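Follby Community Help
Topics > Work and workplace > Machines and automation

Our canteen kitchen gets a robot in October. What will happen to the work of the staff?

Posted by Glória Patrício
June 25, 2018

Hello to all. I am shift leader in the kitchen of a company canteen. We cook lunch for the people of two office buildings and we also have a small coffee kitchen on the upper floor, where the guests and the managers are served. My first language is Portuguese, so please excuse my mistakes.

In spring our management told us that a robot with two arms will come from a supplier named Eltero. It will start in the coffee kitchen in October. First it will do only small work: bring used cups to one place, open and close the microwave, wipe the counter, put things in the refrigerator. Later, if the result is good, they want to use it also in the big kitchen for the clearing of trays. The supplier says it learns first in a computer model of the kitchen and after this it comes to the real one.

The staff is not happy. I have one colleague who has done the coffee kitchen for a long time and she is asking me each morning if she still has a job after the summer. I asked the management and the answer was "no one will be dismissed because of the robot", but this is only spoken, it is not on paper. Also I do not know what to say about the hours. If the robot takes the cups and the wiping, this is a good part of her day.

My questions are these. What did really change for the people in places where such a machine came? Who must look after it, and is this person paid more? And what should I ask from the supplier before October, when it is still possible to ask? I am not an engineer. I would like answers from persons who work with their hands, but also others are welcome.

3 replies

Posted by dishpit_dan

They said the same at my old place, nobody gets fired. And it was true, they just didn't replace people when they left. Get it in writing. Good luck.

Posted by Lama Khasawneh

Dear Glória, I read your text two times because it is very near to what I do. I worked six years in a hospital kitchen, in the preparation and later in the washing area. Since last year I am employed at Plultovo, where we prepare the tasks for kitchen robots. So I have seen it from both sides and I will try to be fair. English is also my second language and we will manage.

First about the hours. In the hospital we got a machine for the trays, it was not so modern as yours, only a belt with one arm which took the trays and pushed them into the washer. Before it came we were told that it saves 183 hours in one month. I remember this number well because it was on a paper in the changing room. The paper did not say whose hours. In the first months nothing was saved, we had more work, because two of us stood next to the arm and took out the trays that it did not like. A tray with a yogurt cup lying down, for example, it refused completely. After half a year it became better and then one position was moved to the wards, to serve the meals. The woman who moved was asked before and she wanted it. Another colleague was not asked, he was simply planned for the early shift, from five o'clock, because the machine had to be started and cleaned before the breakfast. He had small children and it was hard for him. So my first advice is that you ask not only "how many people stay" but also "at what time do they work". The second was for us the bigger change.

Then the question who looks after it. Please do not let this become a work without a name. With us it was always the person who had patience, and this person was me. I restarted the arm, I called the service number, I waited at the telephone, and at the end of the shift my own area was not finished and I got the complaint for it. Only when our manager, Ms. Þrastardóttir, stood one full morning with us, she understood. She made it an official duty with time in the plan and a small extra payment. I think she was a good manager, but it took her until that morning. Invite your management to stand with you, early, in the first week.

Now the other side. You write that the robot learns first in a computer model. I can explain a little, because this is my daily work, and I believe it will help you to ask the right things. We build the kitchen on the computer with the counters, the doors, the knobs and some loose objects, and inside this kitchen the robot tries the task. It can try 4000 times in a night and no one must clean after it. For a shared kitchen like yours the layout is normally the usual one, cooktop and oven at the back wall, the counter going around the corner, a microwave on the counter, a big refrigerator at the side. And then some object which it has to find and reach.

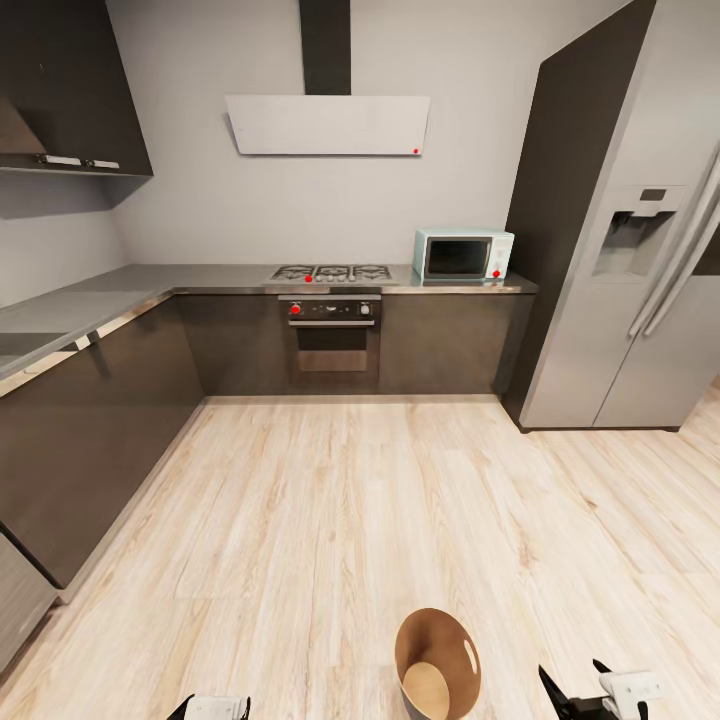

When I started I was surprised how much of my knowledge from the hospital was needed there. The engineers are friendly people and very clever, but they put a cup where an engineer would put a cup. I told them that in a real kitchen the cup is also on the floor, on top of the microwave, behind the door, with a spoon in it, with a napkin pressed in it, and half full. They wrote all of it down. The oven is another thing. In a real kitchen somebody hangs a towel over the handle, always, and a robot which never met a towel there can have trouble to open the door. I also asked them who is standing in the kitchen, because in the model there were no people, and in my whole life I never had a kitchen alone for myself.

For this reason I would ask Eltero the following, and I would ask it by e-mail, so that you have the answers later:

Did you build the model from our own coffee kitchen, or from a general one? If it is a general one, how many days will you test in ours, and who of my staff must be present?

What does the robot do when a person walks in front of it with a hot pot? Does it stop, and who may start it again?

Which tasks did it fail in the tests? Do not accept only the percent. We had a task that worked 100 times one after another in the model, and in the real room the refrigerator door was heavier and it was not working any more.

Who cleans the grippers, with what product, and how long does it take every day? In a kitchen this is hygiene and not only technique, so your hygiene plan must be changed too.

Is there a camera on it, where do the recordings go, and who in our company can look at them? My colleagues in the hospital were more afraid of this than of losing the job. They thought that the boss counts their breaks.

And for your colleague from the coffee kitchen: I would bring her into the project now, before the summer is over. She knows where the guests leave the cups. She knows which drawer sticks. Let the supplier sit with her for half a day, in her paid time, and write her name in the plan as the person who decides if the robot may work alone in this room or not yet. I do not say that this protects her job for all time, I can not promise it. But in our case the persons who were asked at the beginning had a better place afterwards than the persons who heard it at the end. One thing more, be careful that she does not teach the machine for months and gets only a thank you. It should be in her contract or in a letter, with the hours.

I do not regret that I changed the side. My back is better. I miss the people from the washing area and the radio. If you want, write again in October how it went, I will look for it.

Posted by Glória Patrício (thread author)

Thank you Lama, this is more than I received from our management in four meetings. I printed the list of questions and I will send them to Eltero with my boss in copy. The one with the hot pot I did not think about at all, and our coffee kitchen is narrow, two persons already must turn sideways.

I spoke today with my colleague. At first she did not want to hear anything, then she told me for twenty minutes everything that the robot will do wrong with the cups. I wrote some of it down. She wants it on paper that she is asked, exactly like you say, and she wants to keep the late start because of her bus.

Dan, thank you also. Two persons in our team will go in pension next year, so I will ask if these places will be filled.

Posted by kettle_and_co

Does anyone know if the cleaning agent for the grippers has to be food safe? We have a similar thing coming, from another supplier, and their manual says only "mild cleaner".

Posted by Lama Khasawneh

With us yes, the same one as for the work surfaces, and rinse with clear water after. But ask your supplier for the list of approved products, because the pads of some grippers become hard from alcohol. If they have no list, they should make one before you sign the acceptance.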